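Choosing and Keeping an Open Bin for Small Parts
By Lilian Nyamweya
3 comments | 12 shares

An open bin on a table is the simplest way to hold mixed parts while you sort, pack or repair them. Most trouble with bins comes from the wrong wall height, a rough floor, or a bin left to collect a month of odds and ends.

Wall height. Tall walls stop parts from jumping out when you drop them in, but they force the wrist to bend at the rim. Set the bin on a lower table, or stand on a firm platform, until your forearm clears the rim with the elbow slightly bent. Walls that lean outward toward the top are easier to reach over than straight ones.

Color. Use a gray bin for white or bright parts and a pale one for black screws and dark fittings. Avoid patterned liners.

Floor. Metal parts scratch plastic, and fine dust settles into the scratches. Wipe with a damp cloth and a drop of dish soap, working along the scratches, then dry with a lint-free towel. Do not use scouring powder. If a fingernail catches in a groove, cut a liner from smooth mat and trim it 5 mm short on each side so it lifts out.

Load. Keep the fill below half the wall height. A single layer is best for anything you have to pick up by one end.

Cables over the bin. Any cord that passes above the work should be strapped to whatever carries it, with enough slack left at each joint for full travel. Fasten with soft, wide straps and check them every June. Narrow ties pulled tight will mark the jacket.

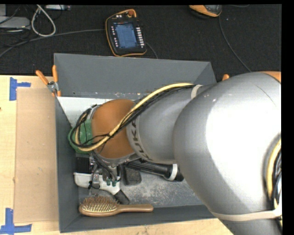
Gray bin on a light wooden table, with straps holding the cables to the arm.

Table. Put a thin rubber sheet under the bin if it slides. Leave a hand's width of clear tabletop on the side you work from.

Emptying. Tip the bin over a tray at the end of each job. Return known parts to their drawers and put the rest in one labeled jar. Salim Makori keeps his jar for 900 days before discarding the contents; a year is enough for most shops.

Share this tip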